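Tranus Hand Controllers for Two-Arm Robots: Good Grip, Bad Dropout

October 2025
8 min read

The Tranus controllers kept an arm moving after the radio link was lost. It happened five times before I worked out what I was looking at, and one of those times the arm dragged a full laundry basket sideways until it tipped. No one was hurt. I have since changed a setting that makes the problem smaller, and there is newer firmware that fixes part of it. I still would not use this set near other people without a separate stop button.

The rest of this review explains what I bought, how it failed, and what I would check if you already own one.

What was tested

The set is two handheld controllers, a receiver that plugs into the control computer, two wrist straps and a charging cable with a split end. I paid $487. It is sold for driving a pair of robot arms by hand: you squeeze a grip button, move your hand, and the arm on that side follows. Let go of the grip button and the arm is supposed to stop and hold. The trigger closes the gripper.

My arms are from Jondura and cost $2,179 each. They sit on a wheeled base from Toft. The software that ties it all together is Selon, which takes in the controller positions and sends motion commands to the arms. I mention all four because every one of them had a part in the fault, and because three support departments told me to contact a different one.

I use the rig for household handling work, mostly laundry and light tidying. A person drives the arms through a task, the run is saved, and the saved runs are used later for training. Most of the driving is done in ordinary rooms with ordinary clutter. That matters for the radio link, and it also matters for what an arm can hit.

Handling and setup

The controllers are light and the buttons are in the right places. I have medium hands and could drive for an hour before my thumb got sore. The trigger has a long pull with no dead spot, so you can close a gripper on a thin T-shirt without slamming it. My old set had a trigger that was either open or shut. This one is much better.

Setup took an afternoon. The printed guide covers the receiver and the charging light and stops there. Everything about Selon is on a web page with the menu names from an older version. You have to pair the left controller first. If you pair the right one first, they both show as paired but the sides are swapped, and the first time you squeeze the left grip the right arm moves. I found this with the arms at their lowest speed and well away from anything, and I suggest you do your first test the same way.

Battery life is fair. The charge light has only two states, green and red, and green covers almost the entire range.

The fault

The first time, I was driving the left arm toward a pile of towels on a bench. My hand stopped and the arm did not. It carried on at the same speed in the same direction, then stopped with a jerk. I took it for lag. The second and third times were much the same.

The fourth was the basket. The left gripper was closed on the rim and I was moving slowly left to bring the basket closer to square. I released the grip button. The arm kept pulling, the basket went over, and the gripper stayed shut with the rim twisted in it. The controller light was off by then. When it came back on, the arm swung toward where my hand now was, which was some distance from where it had been when the link dropped.

I stopped work and pulled the logs. There are two separate things going wrong.

The first is what happens when the link is lost. Selon has a link timeout, and the Tranus profile sets it to 1000 milliseconds. For that whole second the software has no new data from the controller, so it keeps using the last motion command it got. If your hand was moving when the link dropped, the arm keeps moving. Letting go of the grip button makes no difference, as the message that you let go never arrives.

The second is what happens when the link returns. The controller comes back and reports its current position. If the grip button is down, Selon treats that position as the new target and the arm goes to it. I had squeezed the grip again without thinking, the way you press an elevator button twice. A good driver program should ask for a fresh squeeze after any dropout and start from where the arm is. The Tranus profile skips that step.

The gripper staying shut is correct in my opinion. I would want it to hold if it was carrying a glass.

Why the link drops

In my case, two causes. The left controller drops out when the battery gets low, well before the light turns red. Vibration from the trigger buzz seems to be enough to do it. I turned the buzz off and the dropouts on a low battery became rarer.

The other cause was where the receiver sat. I had plugged it straight into the computer, down low on the Toft base, behind metal. Moving it up on a short extension cable helped right away. There is no extension cable in the box and the guide says nothing about placement.

I should say that I can't rule out my own receiver being a poor one. I have only had one set.

What I changed

I shortened the timeout in Selon to a quarter of a second. With that setting, the longest run-on I measured from last good message to arm standing still was 316 milliseconds. At the low speed I use for laundry that is a short slide. At full speed it is still enough to knock over a mug.

Going lower caused false stops. Each false stop ends the run, and a half-finished run is no use for training, so there will be a temptation to set the number back up again. Don't.

I also cut the arm speed limit for each side, and wired a stop button to the Jondura power input. It is a wired button, on a long lead, and it does not pass through Selon or the controllers at all. The Jondura arms have brakes and hold their pose when power is cut. Check this on your own arms before you do it. Some arms without brakes will simply fall.

Last, I charge before every session and ignore the green light.
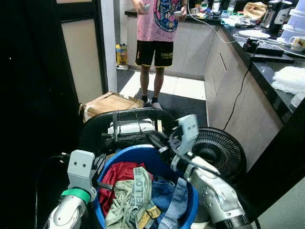
Basket work in a kitchen, driven with a pair of hand controllers. Left gripper in the basket, right one raised over the rim.

Working around it

Kitchens are where I am most careful. They are narrow, the counters are hard, and people leave cords out. Clothes are forgiving to pick up, but a basket full of them gives the gripper plenty to snag on. A strap or a belt loop caught in a gripper turns a short slide into a long pull, and then the basket comes too.

My rule now is that the person driving stands farther away than the arms can reach, including the part of the reach that the task doesn't use. Anyone else stays out of the room during a run. If the link drops, both grip buttons are released and both hands stay still until the arms have been stopped with the wired button. It took some practice to stop squeezing again out of habit.

I also do a dropout test at the start of the day. Arms clear, lowest speed, move one hand slowly and have the receiver unplugged. The arm should stop almost at once and should stay stopped when the receiver goes back in. Repeat for the other hand. If you own this set, please do that test before you do anything else.

What the companies said

Jondura answered first and said the arms had followed the commands they were given. From the logs, that is true. Selon support said the timeout belongs to the controller profile, which Tranus supplies. Tranus sent a link to new firmware and a new profile, with no comment on the fault.

The new firmware fixes the return jump. After a dropout you now have to release and squeeze the grip again, and the arm starts from its own position. The default timeout is still 1000. The release notes say "improved reconnect behavior" and do not mention safety. An owner reading that line would have no reason to hurry.

Should you buy it

If you already have a wired stop and know your way around the Selon settings, the controllers are comfortable and the triggers are the best I have used at this price. Put the new firmware on, shorten the timeout, and raise the receiver.

If this would be your first set, or if you plan to run it as it comes out of the box, no. I would change my mind if Tranus shipped a short timeout by default and put a low battery warning on the controller. I have kept mine, and the old set is in a drawer with fresh batteries in it.

Rating: 2.5 out of 5

Comments (4)

gantryside
Same thing here with the right controller. I had blamed the arm and was about to send it back. Unplugged the receiver like you said and the arm coasted for what felt like forever.

lowtorque
Does the profile update reset the timeout if you changed it by hand? Mine went back to 1000 after I installed it.

Reply from the author
Yes, mine did too. Check it after every update.

p_hollow
You can set a separate timeout for the gripper in Selon. I left mine alone for the reason you give. Would like to see a test with the receiver mounted up at head height.

Related

Toft wheeled base: one year of loose casters
Wiring a stop button to a two-arm rig
Jondura arms and brake noise, what is normal
Selon settings to check after an update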